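Notebook, robot manipulation club, bench 2
15/05/2020
Written up by Ayane, with corrections shouted across the room by Griet

Right, padlocks. I know half of you wanted to stay on the pegs for another month, but the Gercombe rules have padlocks in them and the pegs were getting silly (Lemlem could do them with her eyes shut, near enough). So we've moved on, and I'm writing all this down before I forget which bits we agreed and which bits I only thought in my head.

The task as the rules have it: pick up a padlock, hold it steady in one gripper, and get the key in and turned with the other. Both arms are teleoperated for now. The learning part comes later, once we've got enough decent runs for Naomi's training script to chew on. She wants 80 good ones before she'll even look at it, which seems harsh, but she was right about the pegs so I'm not arguing.

First job was the grip. I'd assumed you'd grab the body as low as you can and leave the shackle well clear, and Sachiko thought the same, and then we spent most of the morning falling out over what "low" meant! The lock bodies are rounded and the fingers are straight, so if you close on the wrong bit the whole lock rolls round and you end up staring at the side of it. What we settled on: go in slowly, close until the fingers only just touch, stop, look at the wrist view, then squeeze. If the shackle isn't standing straight up in the view, open and start again. Don't try to fix it by wiggling, Lemlem, I saw you.
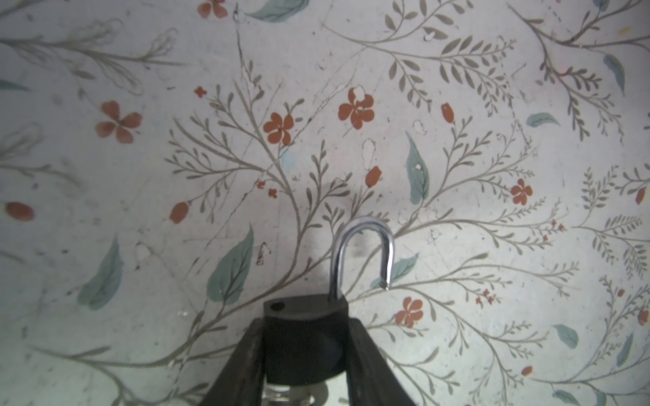
Griet's point about the force setting needs writing in big letters. We'd left it at the peg value, and the pegs were soft foam. Put it up to 20 on the Dellemex panel for anything metal and put it BACK afterwards, please. Somebody is going to squash a foam peg flat and I'd like it not to be me.

Next thing, and this ate the whole afternoon: the keys. A key on a ring swings. Obvious when you say it out loud, but I'd been practising in my head with a nice stiff key that stayed where I put it. Every time the arm stops, the key keeps going for a bit, and you have to sit there with your hands still and wait for it. Sachiko is much more patient than I am and her runs look lovely. Mine look like someone swatting flies.

Things we tried for it:
Slowing the arm down for the last bit of the approach. Helps a lot. Keep.
Coming at the key from below with the fingers already open. Better than from the side, I think, though Griet disagrees.
Grabbing the ring first and the key second. No. Tangled twice, gave up. 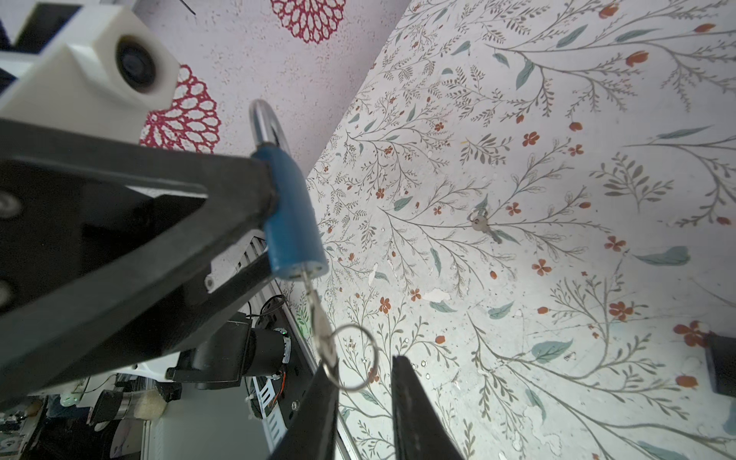

I'd also like us to sort out what we count as a finished run, before Naomi's folder fills up with a muddle. My vote is key in, turned, and both arms back at the rest position. Sachiko says it should stop at the turn, as the rest move is the same every time and only pads out the file. Fair point. We'll ask the Trelport lot how they did theirs in February and copy them if it's sensible.

Odds and ends:
Left arm cable needs tying back again, it was rubbing by the end of the day.
The Fujimoto log is up to entry 964, so start from there and don't overwrite. (I've backed it up. Twice.)
Lemlem is going to write a little script that plays the two wrist views side by side, which would save me so much squinting.
Griet wants her small screwdriver back. I haven't got it.

Next session: same locks, same force setting, everyone does a set each and we swap seats halfway. Sachiko goes first so the rest of us have something to copy. I'll bring the good biscuits if someone else does the milk.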